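About Tevine

We started Tevine in February 2018 in one half of a rented tire shop in Illau, with a secondhand lift and a long list of people who wanted their electric cars looked after close to home. These days we rebuild and test battery packs for vans, buses and small delivery trucks, and we still answer our own phone – usually by the third ring, if the compressor isn't running!

There are 73 of us now, spread over the main shop in Illau and the newer test hall at Furard, where we can run 90 packs at a time. Most of our work comes from school districts and family-run delivery fleets, plus the good folks at Yuan Transit, who sent us their very first bus and have kept sending them ever since.

We like to teach, too. Every March we take on a new group of trainees, pay them from the first morning, and put each one through 315 hours at the bench before they work on a customer's pack. It's a long stretch, we know, but folks tend to stay with us afterward, and we're awfully glad they do. Come by and say hello whenever you're in town – the coffee is always on.

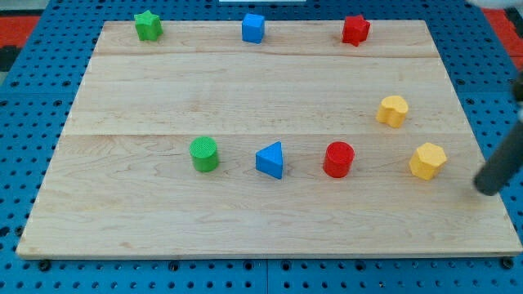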